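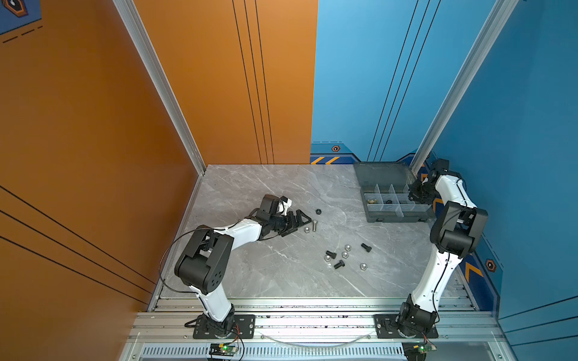 Two arms, a table of loose nuts and bolts, and an open compartment box toward the back right corner.

How to Find Out Whether a Robot Can Sort Your Loose Hardware

By Kobina Darko

769 shares | 10 comments

Every repair shop has a coffee can of mixed bolts. At Wirkus we had several, and the job of sorting them went to whoever was waiting on a part. It is a dull chore, and it looks like the sort of thing a robot ought to be doing by now.

The short answer is that a two-arm setup can do part of it. How big a part depends on the hardware, the table, and how you define done. The steps below are the ones we use to test it. You can run them on any pair of small arms with parallel grippers, and you don't need to write much code if your arms came with a teaching mode.

Set aside an afternoon for the first pass. Most of that time goes into watching.

Step 1. Write down what "sorted" means

Do this before you power anything up. Our first sheet said "nuts and bolts in the right boxes," and Anju Bhatt sent it back with a page of questions. Does a black nut go with the silver nuts? If a bolt is the right size but rusty, does it go in the box or the scrap tin? What if a nut is threaded onto a bolt?

Pick a simple rule for the first round. Ours was by type and color only: silver nuts in one compartment, black nuts in another, and the same for bolts. Size came later. Rust came much later, and we still do it by hand.

Tape the rule to the bench. People helping with the test will argue about it otherwise.

Step 2. Set up the table

You need a flat, light surface that both arms can reach. Avoid anything with a shine if you have the choice. A glossy top throws glare back at the wrist cameras, and a silver nut sitting in a bright patch can lose its outline.

Veined or patterned tops are harder than plain ones. If your robot will end up working on a real bench with scratches and stains, leave the pattern in. Testing on a clean white sheet will give you a score you won't see again.

Put the compartment box where at least one arm can reach every compartment from above. Fold the lid all the way back or take it off. Stick the box down with two strips of mounting tape. A gripper that brushes a divider on the way out will drag a light box with it, and after that every drop lands in the wrong spot.

Step 3. Choose the hardware

Start with few pieces. A small handful is plenty, and it should include both nuts and bolts in at least two finishes. Add one lock nut if you have it. Leave out washers, cotter pins and anything thinner than a coin for now.

Scatter the pieces by dropping them from low down, about the height of a coffee mug. Don't arrange them. When people place pieces by hand they space them out without meaning to, and spacing is most of the difficulty here.

Some will land touching. Leave those where they are.
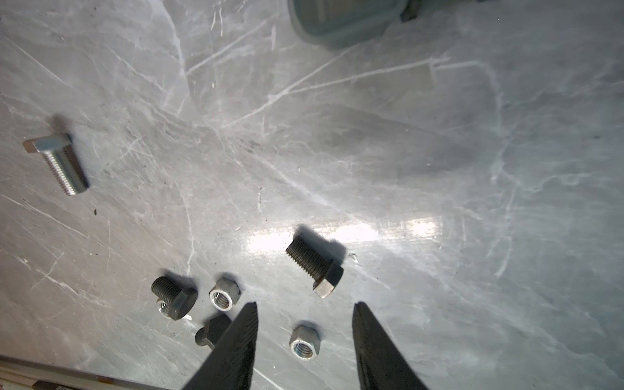

Silver and black bolts on their sides, with loose nuts close to the fingers.

Step 4. Do the task yourself first, by remote

If your arms have leader handles or a controller, sort the whole set by driving the robot yourself. This tells you if the job is possible with those fingers at all. Should a person with good eyes and plenty of patience fail to pick up a nut with that gripper, no software is going to fix it for you.

Erhan Öztürkmen did our first run and needed far longer than he would have with his hands. He found that the bolts were fairly easy when he lined the fingers up across the shank and closed slowly. Grabbing by the head worked too, but the bolt tended to swing as it came up, and then it hung at an angle over the box.

Nuts were the trouble. A nut lying flat has very little side to hold. The fingertips have to come down nearly to the table before they close, and if they touch the table too hard the arm faults. Lower the approach speed for the last bit of travel and set the contact limit low.

A nut standing on edge is easier to see and easier to knock over. Approach it from the flat faces.

Step 5. Record the picks one at a time

Once you can do it by hand, record each pick as its own short run: approach, close, lift, move, release, return. Short runs are easier to throw away when they go wrong. We used a program called Larness for this, but any recorder that saves the joint positions and the camera views together will do.

Record from different starting spots. Start some runs with the fingers open wide and some with them half closed. Record picks on the left side of the table with the left arm and picks on the right with the right arm, and also record a few where the arm has to reach across.

Keep the failed runs in a separate folder and label them. Drops, double grabs and misses should each get their own label. You will want them in step 7.

By the end of the first round we had 618 usable picks. That was enough for bolts. It was thin for nuts, and we went back and added more.

Step 6. Let it run, hands off

Clear the table, scatter a fresh set and start the robot. Then leave it alone. Don't nudge a bolt that is nearly in reach. If the arm stalls, wait a full minute before you stop it, and write down where it stopped.

Keep your hands out of the cell while the arms have power. A small arm can still pinch a finger badly between the forearm and the upper link. Know where the stop button is and put the person nearest to it in charge of using it.

Do at least ten scatters. One good run means very little, and neither does one bad one.

Step 7. Look closely at the hard spots

Go through the wrist camera views from the runs that stalled. You are looking for the moment when the robot had to choose between pieces sitting close together. 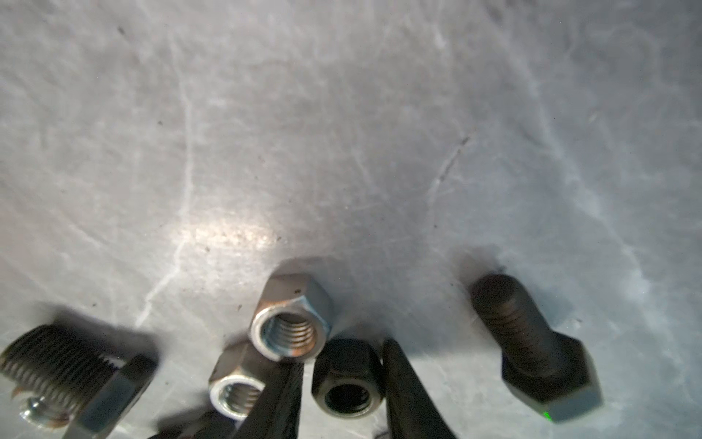 Crowding was behind more of our stalls than any other cause. With several nuts and a bolt in a small area, the fingers need room on both sides of the one they want, and there often isn't any. A person solves this without thinking by pushing the other pieces aside with a fingertip. The robot has to be taught that pushing is allowed.

So teach it. Record a set of runs in which the closed gripper sweeps gently through a cluster and spreads it out, followed by a normal pick. Adding these helped us more than any change to the settings.

Other things to check:

Shadows. A black bolt and its own shadow can run together. Move the lamp so the shadows are short.

Finish. Black nuts between black fingers are hard to make out. Hatice Polat put light gray tape on the inside of one fingertip, and we have kept it there.

Rust. An orange patch on a silver nut changes its color in the camera. Decide if that matters under your rule from step 1.

Half-hidden pieces. A nut partly behind a finger may get picked along with its neighbor. Have the arm back up and look again before it closes.

Step 8. Score it in a way the shop will believe

Percentages sound good in an email. The people on the floor want to know if they still have to check the box. Count how many scatters ended with every piece in the right compartment and no help from anyone. That number will be lower than your pick rate, and it's the one to report.

Write down the time as well. Ours was slow. Raymonde Després can sort the same set by hand before the robot has put away its third bolt, and she can do it while talking on the phone.

Is it worth doing yet?

For a coffee can at a small shop, no. Sorting by hand is faster and cheaper, and somebody has to dump the can and spread the pieces out either way.

It starts to make sense when the same few parts come back day after day and speed doesn't matter, for example overnight after a teardown. The Sarıgül depot has been trying it on that basis since December, with one size of bolt and one size of nut, and a person checking the box in the morning.

At home I would wait. The same arms that can pick up a bolt from a flat table will have a hard time with a junk drawer, where things are piled, tangled and sitting in a tray with walls. We tried a drawer once. The arms got hold of the liner.

If you run the test, start over from step 3 whenever you change the hardware. A set of long bolts behaves differently from a set of short ones, and recordings made with one may not carry over to the other. Put the date and the contents of each set on the folder, and empty the box completely before the next scatter.

Comments (10)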